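Jarnier rule

The Jarnier rule is a guideline for tabletop robot work, under which a task may begin only when everything on the table has been named in the task sheet. It says nothing about dust.

Practice

Objects are set apart from one another, and a view from the wrist is kept alongside the fixed one — the two seldom agree on what matters.

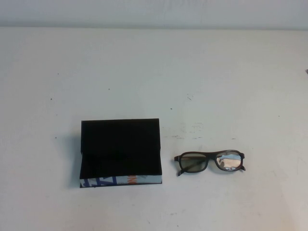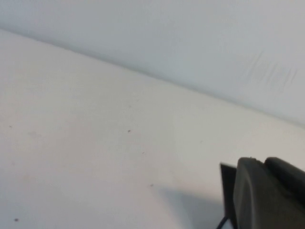 Glasses and a black case from the fixed view; the gripper from the wrist.

Reception

The rule first appeared in the Kostberg handbook, where it fills 13 of 309 pages. Critics at Drudenano thought this generous for one sentence. A shorter version, issued in September, added a glossary and came out longer.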